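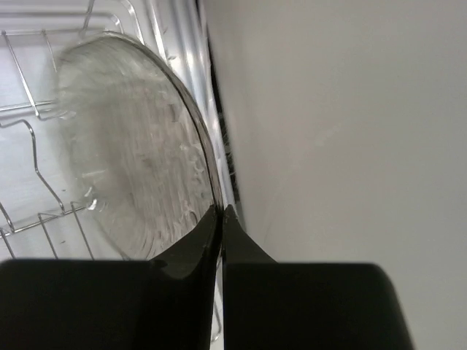
Part 3: Setting the hardness and running the first clean

Right, the plumbing's behind you and the Puvach is sitting under the sink with its lid on. I did mine on a wet afternoon in February and the settings took me far longer than the pipes did, mostly because the booklet in the box has them in a daft order. I've put them in the order I'd do them now.

You'll want a jug, a torch, a bag of tablet salt and the little paper test strips (mine were tucked inside the lid, and I nearly threw them out with the packing).

1. Check the drain hose before you switch anything on. Mine is 800 mm long and only just reached the spigot, so have a look for kinks where it goes round the back of the waste pipe. If it's stretched tight, shuffle the whole unit over a bit.

2. Make sure the bypass is still on. Both levers should point at the wall.

3. Tip in the salt. Fill to the line moulded inside the tank and stop there! I went right up to the brim the first time and the lid wouldn't seat.

Note: tablets only. Block salt doesn't fit this tank, and dishwasher salt goes to sludge in the bottom.

4. Plug in and wait for the display to stop flashing. It'll show the wrong time, which you can fix by holding the clock button until it beeps.

5. Dip a test strip in a jug of cold water straight from the kitchen tap, give it a shake and leave it on the side for a minute. Match the colour to the card. Here in Feltport we're right at the hard end (you should see my old kettle), but my sister over in Akgate is two shades lighter, so please don't copy my number.

6. Press Menu, go along to Hardness, and put your number in with the arrows. Press Menu again to save. If you just walk off it forgets.

7. Open the inlet lever slowly, a quarter turn, and listen. You'll hear air for a bit. Once it goes quiet, open it fully, then do the outlet.

Caution: if there's any dripping at the push-fit joints, shut both levers and sort it out before going on. Don't do what I did and put a bowl under it overnight.

8. Hold the Clean button until the display says RG. The first clean takes over 3 hours and it gurgles, so start it when you don't need the sink.

9. When it's finished, run the cold tap until the water's clear and test again with a fresh strip. You want the palest colour on the card.

What the display tells you afterwards

The big number is the litres left before the next clean. Mine started at 2,733 and I was completely fascinated by it for a week. Yours will depend on the hardness you typed in.

If you get code 659, the salt's low or has crusted over. Poke it with a wooden spoon handle, top it up, and press Clear. Mine came from Khan and they were lovely on the phone when I couldn't shift it, so it's worth ringing wherever you bought yours before you start taking the valve head off.

Keep the leftover strips somewhere dry. You'll need one for the monthly check in Part 4.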